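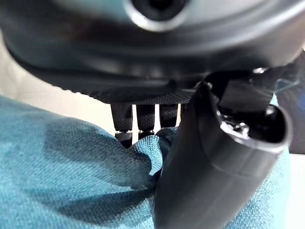
Figure 3. Wrist-camera view of a three-finger-and-thumb grasp on a folded area of woven cloth. Two of the fingertips meet the fabric, the third is hidden behind the cloth, and a fold is raised between the middle finger and the thumb.

4. Operating rules for cloth handling

4.1 Scope

The rules in this section apply to all trials in which a multi-finger hand touches loose fabric while a person is in the same room. They were written for the Wastport site and later adopted at Jumero with two changes, noted in 4.4. General rules for the arm (speed limits, fencing, emergency stop) are covered in Section 3 and are not repeated.

Cloth was given its own section because most of our stops came from it. Of the 1795 trials logged before the rules took effect, 152 ended in an operator stop, and 63 of those were caused by fabric caught in or around the hand. None led to an injury. In most of the 63 the operator had reached in to free the cloth before the arm was in a safe state, and this is the behavior the rules are meant to end.

4.2 Before contact

The operator checks the hand for loose threads, open seams and exposed screws. Any opening large enough to take a fold of cloth is entered on the check sheet, including hollow ends and the gaps next to mounting brackets. Textured finger surfaces are wiped with a dry cloth at the start of each shift. We tried wiping between trials and dropped it after a week, as it made no difference to the stop rate and people skipped it anyway.

Fabric with fringes, drawstrings or buttons is not used unless the trial plan names it.

4.3 During contact

Downward force is limited while the fingertips are pressing cloth against a hard surface. The limit is set per hand and kept in the configuration file, where only the site lead can change it. A pinch like the one in Figure 3 is held for one second before any lift. If the fold slips during the hold, the hand opens fully and the attempt is counted as a failure. Closing further to save the grasp is not allowed.

No one touches the cloth while the hand is closed, even at the far corner. A pull at the corner travels to the fingers and can trip the joint limits.

4.4 Freeing caught fabric

The order is fixed: stop, confirm that drive power is off, open the fingers by hand, remove the cloth. Cutting the cloth is preferred to forcing a finger. At Wastport the second step is read aloud by the operator. Jumero replaced this with a lamp on the cell door and also requires a second person for any removal near the thumb.

4.5 Results after adoption

Over the next 1278 trials, no operator reached in before power was confirmed off. Fabric still got caught, mostly with thin knits, and we do not claim that the rules reduce this. Nidia Condori reviewed the logs from both sites and found nine check sheets left blank, all from November, when the paper forms were being replaced. Those trials were kept in the count.

The blank sheets led to one further change. The control software now refuses to start a cloth trial until the check sheet has been submitted.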